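Wrist camera: worth swapping before I compare grippers?

Stallidska
Posted Mon 30 March

I've been trying two grippers on the same arm since February and I'm having a great time with it! The older one closes more softly, the newer one is quicker, and I've logged 171 grasps so far. My trouble is the wrist view. Close things come out readable, but anything past the hardware goes to mush, and I want a fair comparison.

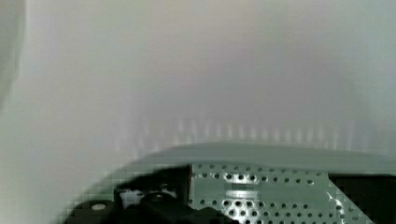 Wrist view, with the perforated plate and black hardware at the bottom.

Would you change the camera first, or finish the runs as they are?

Waline

Finish the runs! If you change cameras halfway you'll have two half sets and nothing to line up. I did 519 grasps on one gripper with a pretty bad view and still learned loads about finger pads.

After that, check the focus. Many small lenses turn if you're gentle — mark the old position with a paint pen first. I'd also look at your compression setting, your edges look blocky to me. Mine got a lot better when I raised the bitrate.

Bhuiyan

get a second camera on a stand, way easier. I use mine for everything now

Stallidska

Thanks both! Finishing the set this week, then I'll try the bitrate and the lens. Bhuiyan, how far back is your stand?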